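The Colour of the Year

The town of Oretden had 613 people in it and one letterbox that was the wrong colour, and the letterbox was mine.

I'd painted it over a weekend in July, when there was nothing on telly and the heater had given up. The tin said Harbour Mist. On the tin it was grey. On the letterbox it was the purple of a bruise you get from a supermarket trolley, and by teatime there was a note in it.

The note said, Is this permanent?

I wrote back, underneath, Are you? and left it sticking out of the slot. I was quite pleased with that for an hour or so.

The next note came on Coment letterhead. Coment looked after the drains, the bins and what it called streetscape harmony, and it had a colour chart. My letterbox was not on the chart. I could repaint it in Wheat, Dust or Old Wheat, or I could apply for an exemption, which cost $400 and had to be signed by both neighbours.
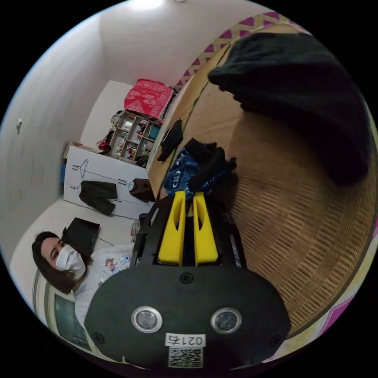 My neighbour on the left signed straight away, as she was colour-blind and owed me for a whipper snipper. My neighbour on the right asked to think about it. He thought about it for nine days, mostly from his driveway, with his arms folded.

"It's not the purple," he said in the end. "It's that you didn't ask."

"Would you have said yes?"

"No," he said. "But I'd have liked to be asked."

So I asked him. I stood on his side of the fence in my good jumper and asked whether he'd mind, looking back, if I had painted my letterbox purple. He said he'd mind very much. Then he signed the form and gave me a bag of lemons.

Coment approved the exemption in spring, on the condition that the colour be kept up to its present standard. I went back to the hardware shop for another tin of Harbour Mist. They'd stopped making it.

"Complaints," said the girl at the counter. "Everyone reckoned it came out purple."

I bought Old Wheat. I haven't opened it yet.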